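Posted October, by Raluca Hodoroagă
11 min read | 19 shares | 4 comments

4. What people do with the leftovers

I should say up front that I came to this part of the study sideways. The plan was to look at how people in shared houses split the grocery bill, and I had a nice tidy interview guide for that. But people kept wandering off to talk about leftovers – who gets to eat them, how long they count as yours, whether a label with your name on it is rude – and after a while I stopped steering them back.

All the households in this section are in Rantala, in the older streets up behind the market. I ate with most of them at least once, which my supervisor thought was a bit much (she has a point, I did gain weight). The interviews ran up to 55 minutes and usually took place in the kitchen, with the fridge door opening and closing all the way through. You can hear it on the recordings.

The first thing I noticed was that shelves matter a lot more than labels. In the house on Cero Street each person had a shelf, and food on your shelf was yours until it grew fur. The door was common ground. So was anything in a pan. I asked what happened if someone put their own soup, still in the pan, on their own shelf, and I got two completely different answers from two people sitting at the same table. They argued it out for the rest of the evening and I mostly just held the recorder.

Sorting by place is the easy version of sharing. You put a thing in one spot or another and the spot does the talking, so you don't have to. I found people doing this with bread, with cheese, and in one house with half-used onions, which lived in a bowl of their own and could be taken by anyone (I loved that bowl!).
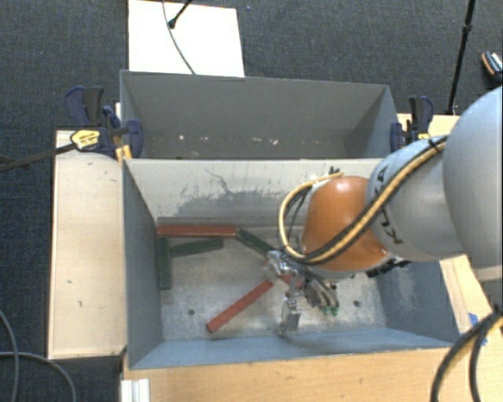 Figure 4. Long, narrow blocks in an open front bin, with a second open bin directly behind it.

Fedelow told me I was making the bowl sound friendlier than it was, and that in his experience a common bowl is where people put the things they feel guilty about throwing out. He said he had never once seen a good onion in it. I went back through my notes after that, and he's right that the complaints about waste nearly all come from houses with a common bowl or a common shelf. I don't have enough houses to make much of it, but it did change how I read the later interviews.

Cooked food was another matter. Rice and pasta were treated as free to take almost everywhere, while anything with meat in it needed a word first, even if it was only a text sent from the hallway. The Sarkance household had the strictest rule I came across: cooked meat stayed with the cook for 2 days and after that it went to whoever asked. They had never written this down. A new housemate learned it by eating somebody's chicken and getting a very quiet breakfast the next morning.

I asked her if she thought the rule was fair. She said it was fine, she just wished they'd mentioned it before the chicken. She now enforces it harder than any of them – I watched her turn down a request for meatballs at ten at night, and the meatballs weren't even hers.

Money comes back into it here, and I take that up in Section 5 along with the grocery receipts.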